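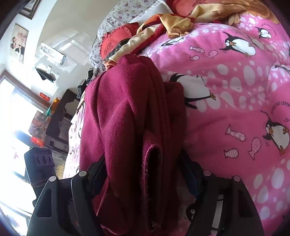 Re: [turbo-users] Virnura trainer: power drops after spindown

From: Koen Boersma
To: turbo-users list
Time: 21:40

Rehema Kombo wrote:
> Since the August firmware my Virnura reads low for the first part of
> every ride. Against my pedals it is 12 watts down at a steady 118,
> then the two come together later on. I have done the spindown
> 4 times, always straight after switching on. Kinyua shows the same
> figures as the head unit, so I don't think it is the app.
> Is it worth going back to the old firmware?

I would leave the firmware alone for now. The spindown is being done too early. The Virnura stores one offset per calibration and applies it to everything that follows, so if the belt and bearings are cold when you run it, you get a cold offset. The August release also dropped the automatic correction during the ride. Kibet Rotich posted the release notes to this list when it came out, and it is in the second paragraph.

I had a similar gap on mine. Steps that cleared it:

1. Unpair the trainer from everything except one device. Kinyua will hold the control channel open in the background, even with the ride ended. Close it fully.

2. Zero the pedals with the cranks vertical and no weight on them, then ride for 12 minutes in resistance mode. Do not use ERG for this. Small ring, middle of the cassette.

3. Run the spindown without stopping first. Take it up to 40 km/h, stop pedalling and keep your feet still until the wheel has come to rest.
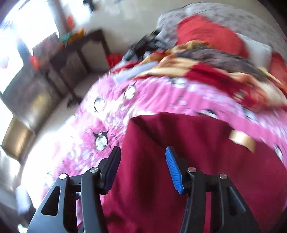

4. Write down the offset before you save it. The app overwrites the old value and keeps no history.

5. Repeat the steady effort at 118 watts and record both sources. Compare the files afterwards, as the live numbers are smoothed differently.

If the gap is still there at the end of that, send me both files off-list and I will put them through Gerna. It lines up the two traces by cadence, and a fixed offset is easy to tell from a scaling error.

One question for Rehema: are the pedals single-sided? Joyce Swai's were, and half of her difference was left/right balance.

Koen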